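Sponsor Packages for the Ovirley Student Web Conference: Final Report
Gangadharan Palaniappan and Sreekumar Unnithan

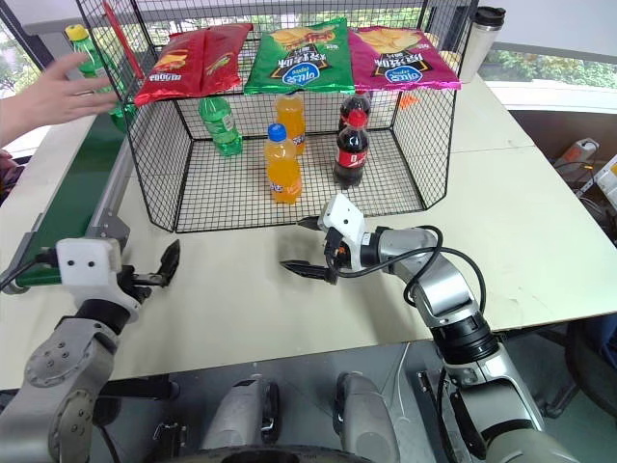

Our task was to find out why the conference kept losing its sponsors after one year, and to write a package they might renew. We sent a survey to 28 past sponsors. We got 12 replies, one of which was an out-of-office message that we counted until our supervisor noticed. So, 11.

The old brochure offered Gold, Silver and Bronze. Gold cost $3000 and bought a larger logo. Silver bought a logo. Bronze bought a logo on the page where we thank the parking office. Herkorix had paid for Gold two years running and told us they couldn't name one student they'd met.

Most sponsors wanted time with people. Trerus asked for a table near the coffee, and asked again in the comments box. Poojary wanted the attendee list, which we can't give out without consent, so we drafted an opt-in question for the registration form.

Our new package drops the metals. Sponsors pick from a short menu: a table, a lunchtime talk, a workshop slot, or travel grants in their name. We tested it on Herkorix over a Thursday call and they took the workshop slot.

Limitations: the sample is small, and Sreekumar's brother works at Trerus. The budget is in Appendix B. We spent $1152, mostly on printing the old brochure before we were told to replace it.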